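The Lid Problem

Every kitchen has the drawer. Or the cupboard, or the basket on top of the fridge that rains plastic when you open the door above it. Mine was a deep drawer left of the stove, and for years it held every food container I had ever bought, been given or failed to return.

January is when people deal with this drawer. I finally did mine on a gray afternoon with the radio on and a deadline I was ignoring. Everything out, all over the floor. Tubs in one heap, lids in another. Then the matching, which took most of the afternoon and went badly.

Orphan lids, mostly. Lids for boxes that had cracked and been thrown away years ago. Lids that had been through the bottom rack of the dishwasher and come out shaped like a potato chip. A few that fit a tub on three corners and popped up on the fourth, every time, whichever corner you started with.

What I wanted by the end was so dull I'm almost embarrassed to write it down. One shape. One color. White, rectangular, rounded corners, shallow enough that leftovers don't disappear under other leftovers. A rim you can get your thumbs on.

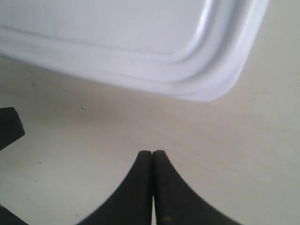
Veronica Ghiță thinks I have the whole thing backward. White is the last color she would buy, she told me, and the only box worth owning is a clear one, "because if I have to lift a lid to find out it's rice, I'm not going to lift the lid, and then it's Friday and the rice has turned." She keeps glass in the fridge and lets plastic near nothing but dry goods. She also said that people who buy matching sets are buying a photograph of a kitchen. Fair. I wrote it down and went on wanting the matching set.

We argued about it for a good half hour. Her glass is heavy, and it chips, and I have dropped one on my foot. My plastic takes on the color of anything with tomato in it. She says at least her lids don't warp. Her lids are plastic! She conceded that one, slowly.

Yvette Boychuk was more use on the practical side. She runs the kitchen classes at Mertens, the cookware shop, and her views on lids are strong and quick. Press the corners first, then the long sides, she says. Most people slap the middle and walk off. And look for a step in the top — a sunken panel with a raised border — if you plan to stack, so the next box has somewhere to sit and doesn't go skating off when somebody reaches for the milk. Not every box with a sunken lid stacks well, though. Take two off the shelf in the store and try it. Nobody will stop you.

Her other rule is about corners. Round ones, inside as well as out. A square corner holds on to old oatmeal like you wouldn't beleive, and a sponge never quite gets in there. A cloth over one finger does.

So, shopping. I looked at three lines. Arell makes a pretty one, pale green, a bit tall for my shelf. Kusix had the best price and a lid so tight I had to put the box on the floor to open it. Talari was the plain one, a shallow white tub with a snap lid, no clips, no little steam valve to lose down the sink. I bought six of the Talari. Same size, all six, against the advice of the woman at the register, who pointed out that the mixed set was on sale.

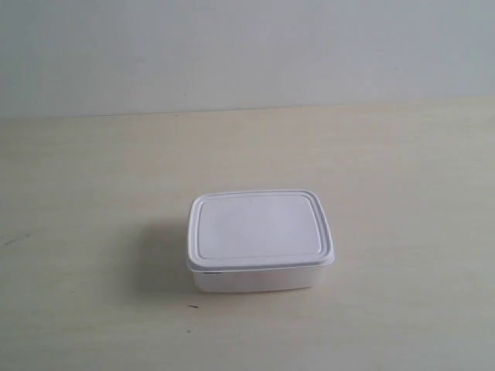 Same size is the whole trick, as far as I'm concerned. Any lid goes on any tub. You can grab one half asleep and be right. Yes, sometimes there's a single meatball in a box meant for dinner. I can live with the meatball.

Labels next. I tried masking tape and a marker, on the front, never the top, so you can read it in a stack. Two weeks in and it's holding up. The tape leaves a bit of gum behind if it goes through a hot wash, so peel it first. Cooking oil on a paper towel gets the rest off. Then soap, then you're done.

For tomato stains, a paste of baking soda and water, left on for an hour. Works on fresh ones. On the old orange tub I'd had since my first apartment, nothing. It's now in the garage, full of picture hooks.

Smells are harder. Onion gets into a lid and settles there. Yvette says to store them open, lids standing on edge beside the tubs, and I do it that way now even though it takes up more room then I'd like. Half the drawer for tubs, nested. The other half for lids, upright, like files. A tension rod between them, the cheap kind for café curtains.

The orphans went into a paper bag, and the bag sat by the back door for nine days in case something turned up. One match did, a little round tub from behind the flour. Everything else has gone. Veronica came by on Sunday with soup, in glass, and took her dish home with her when she left.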